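Our project: keeping smells out of a shared house

Grokora was the name we gave our project in January, mostly because every sensible name had gone (and because it made us laugh). The question was simple enough: can students with a cat and not much floor space keep a litter corner that doesn't take over the whole house? I share a place in Bokcombe and I can tell you it was a question asked with feeling!

We started by writing to 44 students who keep pets, and 9 of them sent back proper long answers. The big complaint was scooping. People put it off, then the job gets worse, then they put it off some more. Hardly any of them kept a pail next to the box, so every scoop meant a walk to the kitchen bin and usually a trail of grains on the way. 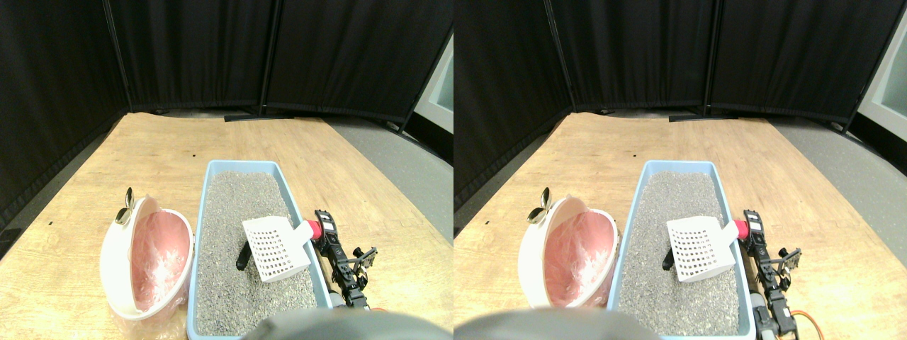

So we set everything up on a table at standing height and tried different layouts. I liked the pail on the left, lid open before you start, with the bag already folded over inside. A slotted scoop needs a bit of patience, a gentle shake over the box and then straight across. When I rushed it I got grit everywhere, and I did rush it, quite a lot, especially near lunch. My marks for mess are in the table at the back and they are not flattering.

The second part was about handles, and I enjoyed this far more than I expected to. Several of our answers mentioned sore wrists or a scoop handle that felt nasty to hold. I play a bit of badminton, so I wondered whether racket grip tape would help. It's soft, it comes in cheerful colours and you can peel it off and start again when it gets grubby. We looked at how the tape goes round a racket handle, how much each turn overlaps the last and where it starts to come loose, which is mostly at the end of the wrap. 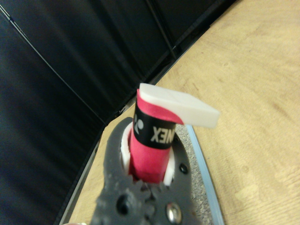 Figure 2. Racket handle with pink-red overgrip, loose at the top end.

If I did this again I'd wrap a few scoops properly and lend them out for a month, with a finishing band on each so the end stays down. We had a budget of 200 pounds and spent far too much of it on litter. I'd also ask people what their cats think of a box being moved, a thing we forgot completely until the write-up.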